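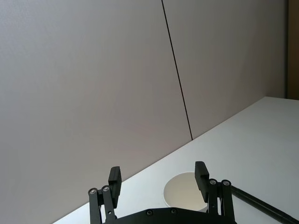
Joint between two wall panels, gap behind a white table

I am trying to decide what to do with a vertical joint between two large wall panels in a workroom at Flancombe. The panels are pale grey and smooth. The joint is open and reads as a thin dark line running down to the back edge of the white table, a short way behind where the paper cup is standing. The gap measures 2 mm at the top and stays at that width for most of the height. I would like it to disappear, or at least stop collecting dust. The table can be moved for a day if needed. Is this a job for filler, for sealant or for a cover strip? The panels were put up in October and I have no record of the adhesive used.

Posted by werville_fitout

---

panelpin26

Do not use a hard filler. Large panels move with temperature and humidity, and a rigid joint will crack along one side within a season. Use a paintable acrylic sealant if the panels are painted, or a colour-matched silicone if they are factory finished. Silicone cannot be painted afterwards, so settle the finish first.

Method:

Vacuum the joint from top to bottom with a crevice nozzle.
Wipe both edges with a cloth dampened with isopropyl alcohol and leave for 30 minutes.
Run low-tack tape down each side, 1 mm back from the edge.
Cut the nozzle small, fill in one pass and smooth once.
Remove the tape before the sealant skins.

Pale grey is difficult to match. Put a test bead on an offcut and look at it the next day, as most sealants change shade slightly when they cure. A bead that is too light is more noticeable on a grey wall than one that is too dark.

---

Bular

just paint over it, worked for me

---

rawat_joinery

Painting over an open 2 mm gap will bridge in places and leave a broken line, so I would not do that.

I agree with the sealant advice, with one addition. Check whether the panels are fixed or whether one is meant to come off for access. Press lightly on both sides of the joint. If one side gives, look for clips before you seal anything. For a removable panel, fit a slim cover strip to one side only, 5 mm wide or more, and leave the other side free.

Pull the table well clear before you start. The bottom of the joint is awkward to reach with a gun held over a tabletop.

---

Filed under: Walls & Ceilings > Panelling > Joints and gaps

Contact us | Terms of use | © 2018 | Back to top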